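Two Arms, One Table: A Look at the Cetar Bench Kit

By Murray Lowther
Friday, July 17, 2026

The Cetar bench kit ships on one pallet and weighs more than you expect. Inside are two tabletop robot arms, a black work surface with a frame built from aluminum rail, wrist cameras, a set of curtains and a box of brackets and cables. The maker, Taledport, sells it to small labs and training companies that want to teach robots to handle loose objects and don't have an engineer to spare for building the station.

I spent a week at McKinnon, a contract shop that has been running the kit since last October. The staff there record hours of arm movements for customers, mostly picking things up and putting them somewhere else. It is slow work. An operator moves a pair of control handles, the arms follow, and every run is saved with its camera video.

Setup is where the kit earns its price. The arms bolt to the rail, the rail is already drilled, and the calibration routine runs by itself while you hang the curtains. The manual is printed and it is readable. My only real trouble was the cable to the left camera, which is too short if you mount the arm at the far end.

The curtains look like an afterthought but they matter. McKinnon's room has bright overhead lights and people walking through it all day. With the cloth closed on the left and the back, the cameras get much the same background from one run to the next. Taledport charges extra for a third panel. I would buy it.

The grippers are plain parallel jaws with wide fingers that narrow toward the tips. They are good with small, lumpy objects and less good with anything thin and flat. A coin defeated me. The tips are rated for 900 hours of use, and a replacement pair costs $300, which is steep for what you get. McKinnon keeps spares in a drawer.
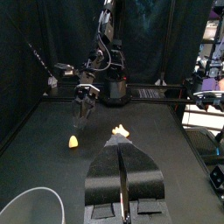

The view from one wrist camera, with the second arm at the back of the table.

Software is the weak spot. The recording program, called Prona, does its job well enough once a session is going, but naming and sorting files is clumsy. Delete a bad run and the numbering does not close up. Updates come often – sometimes in the middle of a working day – and there is no way to put them off until evening.

Support answered both of my emails the next morning. Training is sold separately as a one-day visit, and McKinnon skipped it without regret.

The kit is available now, with a lead time that depends on the arms.

Related
Choosing a Gripper for Small Parts
Wrist Cameras: What to Look For
Leasing or Buying Your First Arm

Contact us | Copyright 2026 | Back to top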